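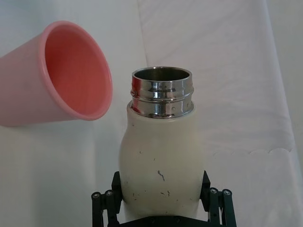 Rebane Drinkware: Frequently Asked Questions

How do I wash the insulated bottle?
Please wash it by hand, with warm water and a soft brush. Take off the cap first and clean the threads of the neck also, as old coffee likes to stay there.

Can the plastic cups go in the dishwasher?
Yes, on the upper rack only. Put them with the opening down.

My bottle smells of tea. What can I do?
Fill it with warm water and 2 spoons of baking soda. Leave it open for 30 minutes, then rinse well.

How much does the bottle hold?
The bottle holds 600 ml.

May I put it in the freezer?
No. The insulation can be damaged.

I have lost my cap. Do you sell it separately?
Yes. Write to Raimo Savolainen at our Prakholm shop and tell him the color of your bottle.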